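We use cookies to make this site work. OK / Settings

Posted in: Home & Muddle

Moving the kitchen, week two

Quick one, lunch break. Boxes everywhere. Kettle found, mugs not. Thijs came by with his van and took the old shelves, 18 bucks for gas, fair enough.
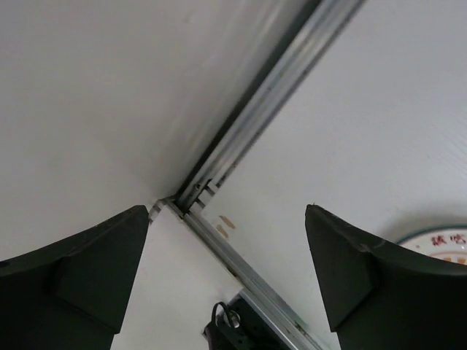 Paint first. Went with the cheap stuff from Brillham, two coats, still patchy by the door. I wanted white, Akihiko wants dark green, the same sort of matte, nearly black green as those two pointed fingers, scuffs and all. Said I'd think about it. Dark hides greasy hands at least. Tester pot is $76 cheaper than a mistake, so tester pot it is.

Floor is next weekend, probaly. Measured twice, got two different numbers, will measure again. Landlord wants it done by October and keeps emailing.

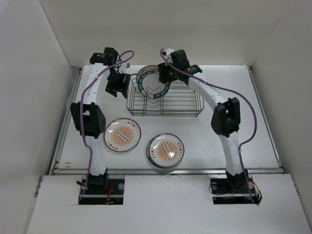 Stuff I still need

Drawer handles. A drain cover that fits. Somebody tall for the top cupboards (Kjell??). Also teh good scissors, which are in a box marked BATHROOM.

Back to work.

© Home & Muddle | Contact | Back to top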